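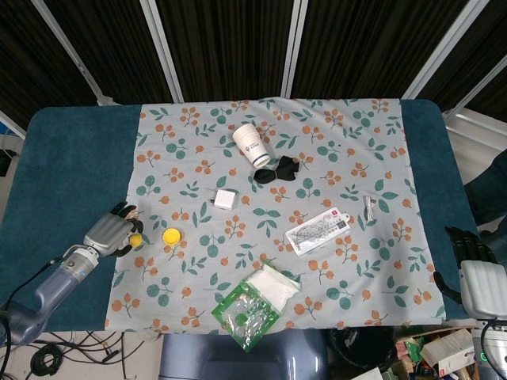 Dorota K replied:
Rundell quoted me a minimum of 133 jars on the hand cream, so no, I don't think you got a bad deal with Amaral. Did they let you pick the scent or is it off their list?

lucimara_f wrote:
Off the list, there are 40 of them and I swear half are vanilla. I went with the fig one. My beef is the labels – they want the final art before they'll even send a sample!

GGuerra33 wrote:
That's normal. They have to book the line. I've done 3 runs with Amaral and never had a sample first.

Dorota K replied:
Normal for you maybe. I wouldn't put my shop's name on a cream I hadn't rubbed on my own hands for a couple weeks. Rundell mailed me testers before I paid a dime.

GGuerra33 wrote:
And then you pay for it in the jar price. Pick your poison.

taina.p wrote:
Has anybody tried the lab out in Cudusham? My sister-in-law gets her lip balm there (tiny order, up to 33 tubes I think) and the lids don't pop off in the mail like my old ones did.

lucimara_f wrote:
Ooh, no, do they do creams? I'm selling at the Saturday market so small is fine with me.

taina.p wrote:
Balms and a body butter for sure. I'll ask her about cream tonight and post back.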